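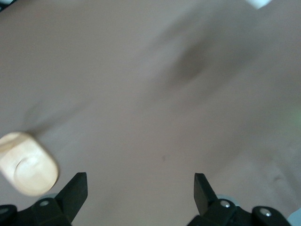

Break-ins at the Gadadell lot - anyone have a case number?

mill_end_dan
10 March 2024
Three cars had windows smashed in the Gadadell lot overnight, mine included. They took a tool bag and a phone charger. The officer I spoke to said there were more in February but wouldn't say how many. If you reported one, did you get a case number, and did anyone follow up?

tpk500
Mine was in February, rear passenger window. I filed online and got a number the next day. Nothing after that except a form letter saying the case was inactive. The glass was 612 dollars and my deductible is 500, so I got very little back.

Vullow Resident
Same form letter here. Filing online is a waste of time. Call the desk and make them send somebody.

mill_end_dan
I did call. It took four hours but they did dust the door.

okeefe_ridge
Don't tell people not to file online. The reports are what get counted when they decide where to put patrols. If half of us don't bother, it looks like nothing is going on over there.

Vullow Resident
I said call, I didn't say don't report. And I've lived on this side for 16 years. I have yet to see a patrol car in that lot after midnight, reports or no reports.

okeefe_ridge
Fair enough on the first part. I have seen them there, twice last month, parked by the Onsri Street exit.

Rowena Sebastian
I manage the building next door on Gutis Avenue. We have a camera that covers the lot entrance but not the back rows. It keeps footage for a week, then records over it. If the detective wants last night's, they need to ask me soon. I won't post it here, and I'd rather not hand it to individual owners.

tpk500
Why not? It's our cars.

Rowena Sebastian
It shows everybody who drove in, including people who did nothing. The police can have all of it.

mill_end_dan
That works for me. I'll pass your name to the officer this afternoon.

lantern88
Was a silver hatchback one of the three? My neighbor is away and hers is in the back row.

mill_end_dan
No, two pickups and my sedan. There was a silver one near the fence and its windows were fine when I left.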